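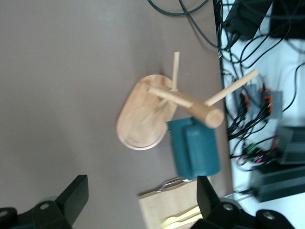 Kisar peg toy, unfinished, on the bench in July. Oval base with upright peg, cylinder and crosswise dowel.

Kisar wooden toy line: progress report to the Cusidico fund
Prepared by Mingxuan Yin

Where we are

The grant covers 4 toy designs. Three have reached the sample stage and one has not left the drawing. I would not call that on schedule, though the plan we submitted would let me, as it counts a drawing as a started design. I have asked Yulan Jiang to change that wording before the next report.

The peg toy

Most of the period went into this one. The base is a flat oval with a rounded rim, a thin peg near one end and a shallow round recess. The loose part is a thick cylinder with a long, slender dowel through it. We left the wood light and unfinished. Neletti, who turn the parts for us, say bare wood will hold up to nursery use. They may be right, but they also sell the wood, and I have seen no test from them that lasted longer than a week. I would like our own results before we agree to skip the oil.

My larger doubt is the dowel. It is long for the size of the base and sticks out well to the side. On paper it gives a small hand something to grab. Yulan thinks it is the best thing about the toy. I think it is the part most likely to snap or poke somebody, and a shorter one should be tried before any money goes into a bigger run.

The recess also needs a decision. The design notes call it a resting place for loose parts, yet no two people here agree on which part should rest in it. If we can't settle that, it should come out of the drawing and save a cutting step.

Family trial

We sent out 52 feedback forms with the first samples and got 39 back. That is a good return, and I would still be careful with it. The families were recruited through the Wan play center, where parents already like wooden toys. Most forms praise the look. Few say how long a child stayed with the toy, and that was the question we needed answered. The form put it last, on the back - our mistake.

Spending

Turning and sanding are within budget. Shipping is over, by up to 3 percent of the line, and the final bill has not come in.

Next period

Shorter dowel samples from Neletti. A new form with the play-time question first. A yes or no on the recess. The fourth design stays on hold until the peg toy is settled, and I would ask the fund not to release its share before then.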